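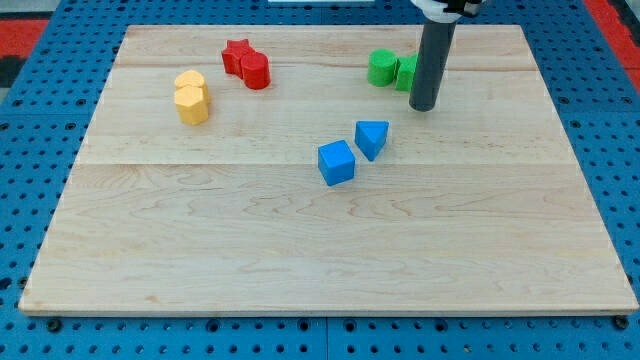

Home Archive About Say Hello

Learning to Cook for One Again

February 1, 2022

My daughter left for college in Edmont, and I kept making chili for 22. There were only ever four of us, but the pot is the pot.

Kobina Ofori next door has been eating well. He returns my containers washed, with the wrong lids, and I suspect he's running an exchange program with the rest of Vosby.

So this month I bought a small saucepan. It holds 2 cups and makes me feel like I'm camping. The first soup took 30 minutes and was gone in four. The second I burned while reading the saucepan's care leaflet.

By March I hope to manage half an onion without leaving the other half in the fridge to think about what it's done.

Filed under: Kitchen, Complaints

Recent posts
The Freezer Audit
Cornuden by Bus, Regrettably
Two Kinds of Rice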